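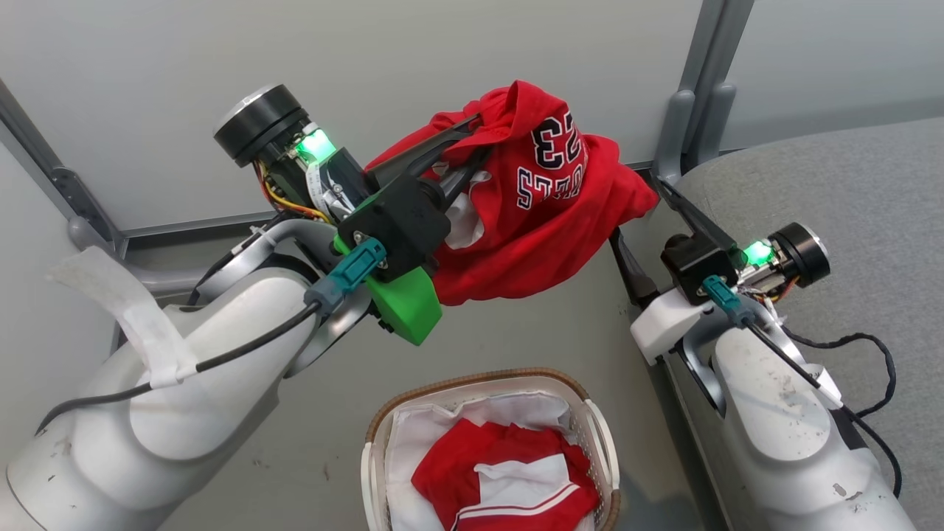 I put off recabling our two-arm laundry cell for months, and it took me one Sunday afternoon once I quit making excuses. If your grippers drop out in the middle of a fold, start with the cables before you go blaming the software like I did!

First, park both arms low and let go of whatever they're holding. Kill the power at the supply, then wait for the green lights at the wrists to go dark. I give it another minute after that (Clyde Kasprzak taught me this and I don't argue with Clyde).

Now pull the teal plug at each wrist. Grab the plug body, never the cable. Look at the pins with a flashlight – ours had a ridiculous amount of red jersey fuzz packed in there. A dry, soft brush gets it out. If a pin is bent, stop and swap the connector.

Next, the black cable down the outside of the arm. Ours was pulled tight at the elbow, so every big lift tugged on the plug. Bend the elbow by hand as far as it goes, leave a little slack there, and then wrap the fabric strap over the cable. Snug is fine. You should still be able to slide a fingertip under it. I leave the loose end long enough to grab, but if yours flaps near a joint, trim it.

The thin colored wires around the wrist are the fussy part. Roll the wrist slowly through its whole range and watch the loops. They should open and close without rubbing on the motor cap. The flat ribbon cable doesn't like a sharp crease, so if it has one, order a spare now. I got mine from Grimance and it fit fine.

While you're there, check the screws on the gripper brackets. The green one we printed loosens faster than the white one, and I still don't know why.

Power back up, home both arms, and run empty open-and-close cycles before you give it any clothes. I do 258, which is just what Amos Nakamura had saved in the test script. Then try one jersey from the basket, lift it high, and hold it there while you wiggle the cable gently at the elbow. If the gripper stays closed, put your tools away and write the cycle count in the log. Mine said 2,563.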